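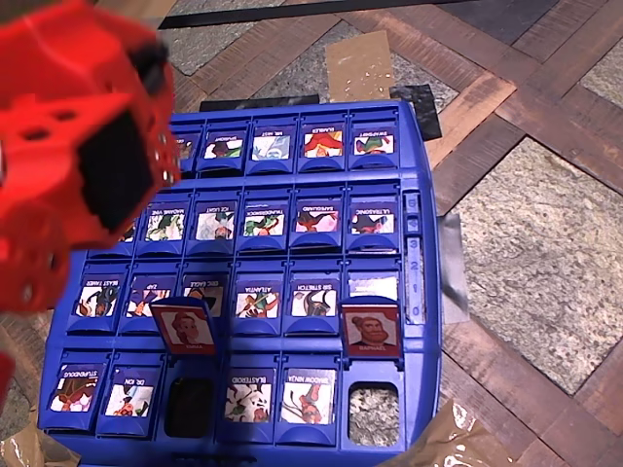 Vumora publishes report on political talk programmes

Vumora, the media research office in Cleltby, has published its new report on how political commentators speak on evening television. For the study, our readers followed 108 broadcasts of 14 programmes and wrote down each claim which was presented as fact. From 513 such claims, the report explains where a source was named on air and where it was left out.

"We do not tell the viewers whom they should believe," said Marietjie Tshabalala, editor of the report. "We ask only that a commentator says where his information comes from - also when he is angry."

The report has 2 parts. The first treats the broadcasts of the channel Lovar, the second those of Vincze. Both channels have received the text before publication, and their answers are printed in full at the end.

Printed copies can be ordered from our office from September.

Contact: Vumora press office, Cleltby | © Vumora, all rights reserved | Back to top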